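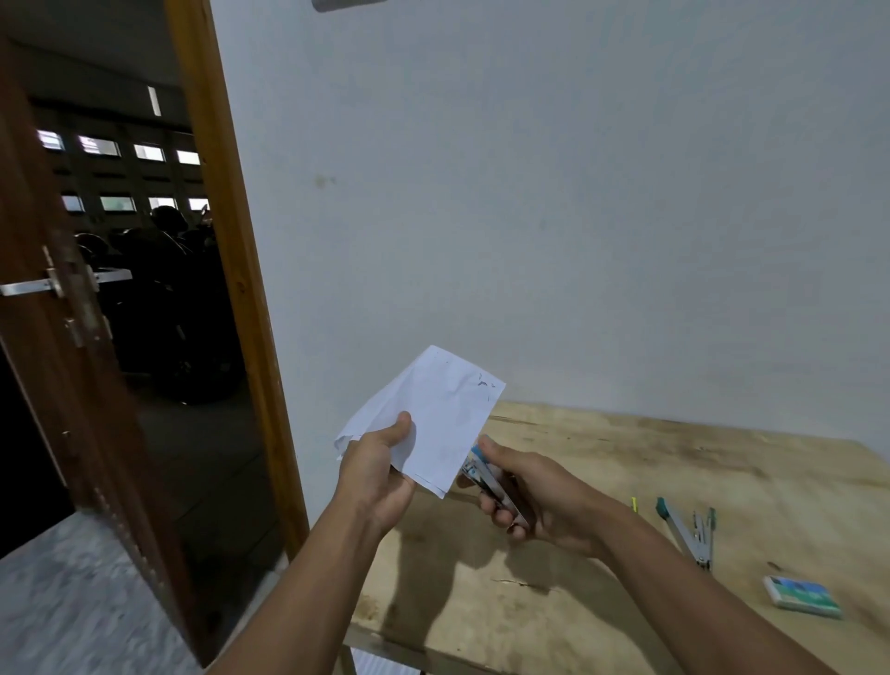

The corner the machine couldn't manage.

The Hviid came to the school office on a Sunday, 7th June, when there was no one about to stare at it, and by the end of the week it could sweep the corridor, carry the post and water the fern without drowning it. I grew fond of it, I admit. It hummed a little on the stairs, the way my mother did.

But there were 40 booklets to staple for the afternoon class, and I had promised myself a cup of tea while it worked. It took up the first bundle so gently, and squared it, and squared it again, and each time the soft old paper slid and curled at the corner and it began over, as patient as a cow at a gate. The people from Grandora had said stapling would come in October, with the next set of fingers.

So I rolled up my sleeves and pulled my chair to the little table by the door, where I could hear the class next door scraping its seats, and I pinched the sheets with my left hand and squeezed with my right, as I've done since I was a girl of 6. The Hviid waited at my elbow. "Shall I carry them in?" it asked, and I said yes, dear, that would be a real help, and handed it the first one.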